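Pumphrey Hall kitchen and back room: my walk-round before the July lettings
Tue 24 May 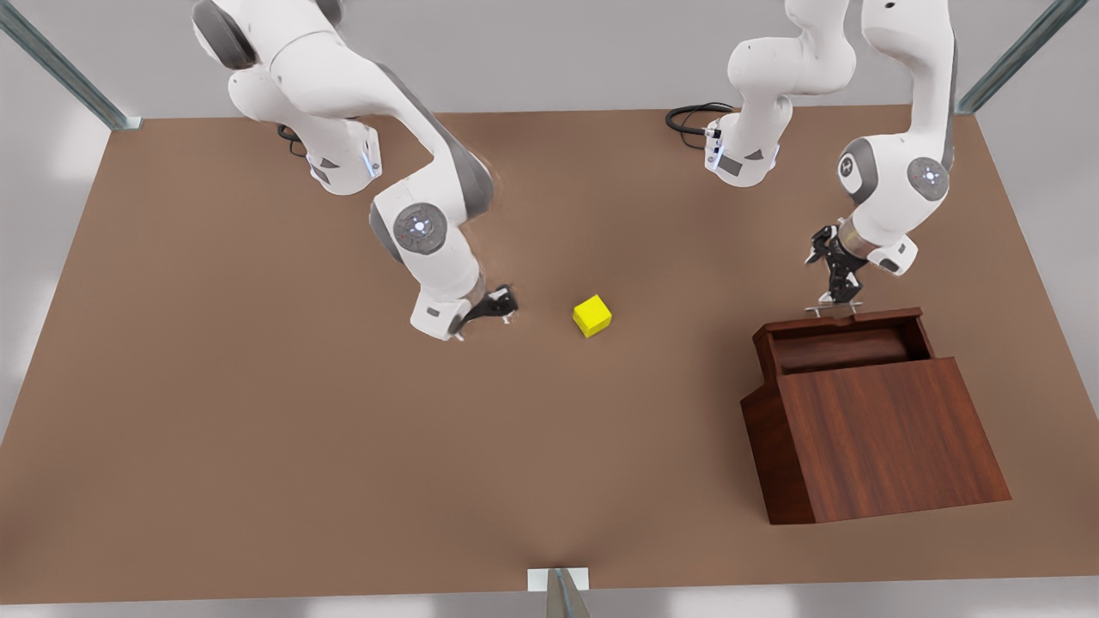
I did the whole lot in one go this time, starting at the side door and finishing at the bins, and I've put my comments under each line as I went. Anything marked NO needs sorting before we hand the keys over.

1. Side door opens fully and shuts by itself -- YES
It sticks a bit at the bottom when you push with your foot, but it shut every time I tried it.

2. Fire exit signs lit -- YES
Both fine. The one over the back door hums, which drives me up the wall, but humming isn't a fault.

3. Fire blanket in its holder, extinguisher in date -- YES / NO
Blanket yes. The extinguisher tag runs out in July, so I've written NO to make sure somebody books it. Grundex did the last one and left their number on the tag.

4. Fridge at 5 degrees or below -- NO
It was at 9! I turned the dial down and went back to it after the bins and it had hardly shifted. I think the door seal has had it (you can slide a beer mat through at the top corner). Please don't put milk in there until it's been looked at.

5. Hot tap runs hot -- YES
Takes ages. I filled the kettle, washed two mugs and wiped the draining board before it got properly warm.

6. Oven clean, shelves in place -- YES, just
There's something burnt on the floor of it that I couldn't shift with a scourer. I'd call it cheese.

7. Folding chairs sound -- NO
We're meant to have 40. I sat on every one of them, and three have loose back rivets. They're stacked behind the piano with tape round the legs -- please leave the tape on.

8. Meter reading taken -- YES
1,381. The cupboard key is on the Skornulley fob now, the green one.

9. Floor free of trips -- YES
The lifted edge by the serving hatch has been stuck down again. I scuffed at it with my heel and it stayed put.

10. First aid box full -- NO
No small plasters at all, yet we've got a bag of 300 safety pins. I'll pick some plasters up.

11. Bins emptied, lids shut -- YES
The brown one smells dreadful. I rinsed it with the hose and left the lid propped open to dry, so would whoever's in next shut it again?

Still to do: extinguisher, fridge seal, chair rivets, plasters. I've rung Voterer about the fridge and left a message.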